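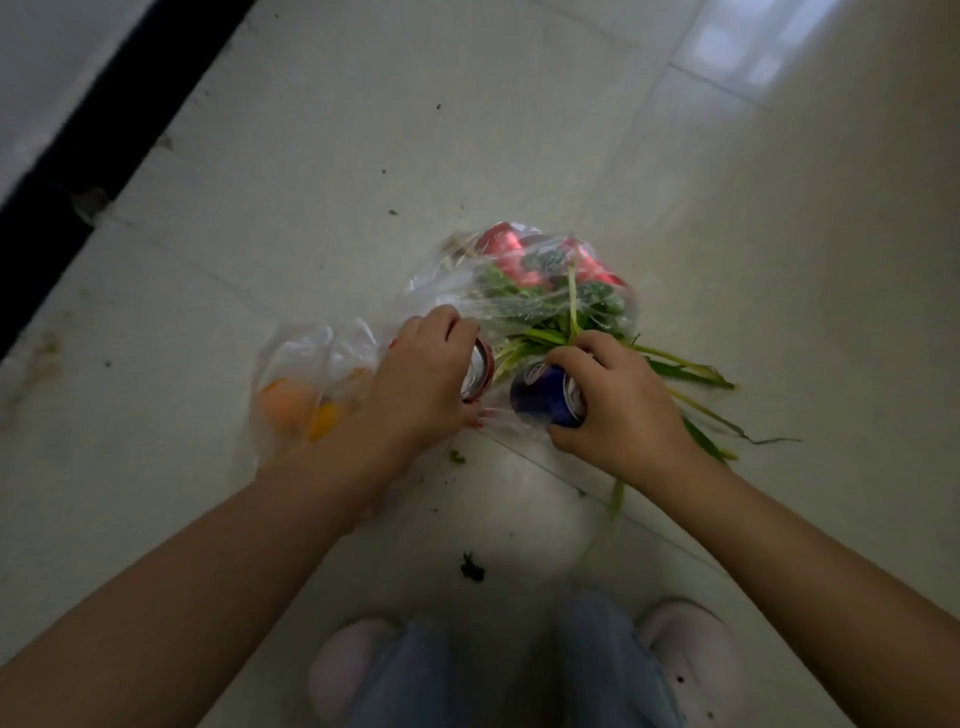 Groceries on the tile, two cans coming out of the bag.

The head unit came back from Stoltmont in June with a new neck bearing and no calibration sheet. Azra Dumitrescu put it on the bench, checked the part number on the bearing, and wrote "sheet missing" in the log.

The machine was a Penen, five years in service with Zdenka Stojanović, who was 51 and did not like to be without it. It carried her shopping up from the street and put it away. For the past month it had been setting cans down in the air, a little short of the shelf, and letting go.

"It thinks the floor is higher than it is," Zdenka said.

"How do you know?"

"It steps like a man who has lost his glasses."

Azra fitted the head, torqued the collar in two passes, and ran the zero routine. Tilt came up three degrees off. She loosened the collar, turned the shim over, and ran it again. Tilt was still three degrees off, in the same direction.

A flipped shim should have moved the error. She took the head off and looked at the seat. A ridge of old thread compound had hardened along the rear edge, under the place where the shim stopped. Hrvoje Karagiannis had done the last service and used the Vasić compound, the kind that sets. She scraped it out with a plastic blade, wiped the seat with solvent, and waited for it to dry.

On the next run, tilt read zero. She entered the value by hand and locked it.

The acceptance test in the manual called for a steel cylinder and a marked plate. Azra ran that first, at ten in the morning, and it passed. Then she asked Zdenka for a can.

"Which kind?"

"Whatever it was dropping."

Zdenka brought soup. The Penen took it, carried it to the shelf, lowered it, and held on until the base touched. The fingers opened. The can made a small sound against the wood.

"Again," Zdenka said.

Azra reset the arm and handed it the can. In the log, under "sheet missing," she wrote the tilt value, the name of the compound, and a request that Hrvoje call her.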